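From: Oluwatosin Tijani
To: Brunau Paper and Holiday Crafts list
Subject: Re: Paper lanterns going limp on the porch

Houshang Salehi wrote:

> I cut 30 lanterns from 65 lb cardstock for the November porch display
> and brushed them with the Gullilik sealer, one coat per side. After two
> damp nights the bottom edges curled and four seams opened. Would a
> second coat fix this, or should I change the paper?

Houshang,

A second coat will not help if the water is getting in at the cut edges. Brushing coats the faces and leaves the edge nearly bare. Stand the lantern upside down and run a thin line of sealer along the bottom edge with a small round brush. Let it dry overnight, then do the top edge the same way.

The seams are a separate problem. School glue softens when damp. I switched to the Tutent contact glue last year: thin layer on both tabs, wait until it is tacky, press. You get one try at lining them up, so mark the overlap in pencil first.
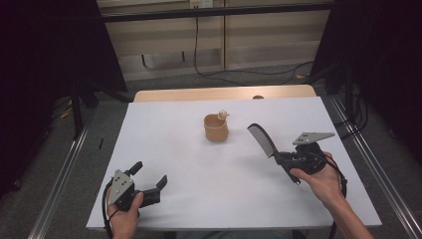 Small tan cup with figurine on the rim

On paper weight, I would stay with what you have. Knut Böttcher tested 110 lb stock and it cracked at every fold unless scored on the outside first. If you do change, vellum holds up better than cardstock and lets more light through, but it shows glue marks.

Two smaller points:

- Hang them from a wire loop through a reinforced hole. String wicks water down into the paper.
- Use battery tea lights only. The sealer is not rated for open flame – the can says so in small print on the back.

Nazanin asked earlier for the six-sided template. It is in the list files under Ranjbar, page two. Print at 100 percent; "fit to page" shrinks the tabs.

Oluwatosin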